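I keep reading that the gripper question is settled: buy the Karnotham fingers, add a wrist camera, stop worrying. I don't buy it. Lorenz Sutter's comparison gives Zirnia 1,369 good pulls and Karnotham 1,472, all on drawers with a big black handle. A handle like that flatters everyone.
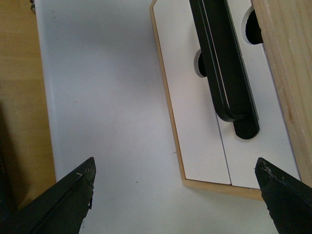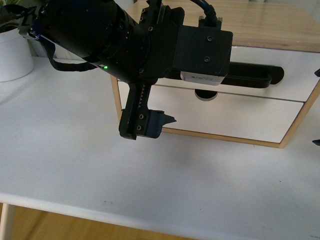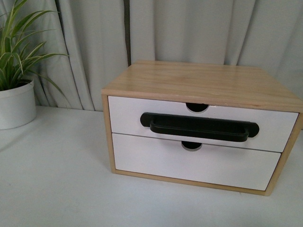

A long black handle and white drawer fronts, in all three views.

Is the wrist camera worth the extra money?
For drawer work, only if the head camera keeps losing sight of the fingertips. Try the head camera alone first.

Sutter ran 107 trials on finger holes in February and gave them one paragraph. I'd like to read the other pages.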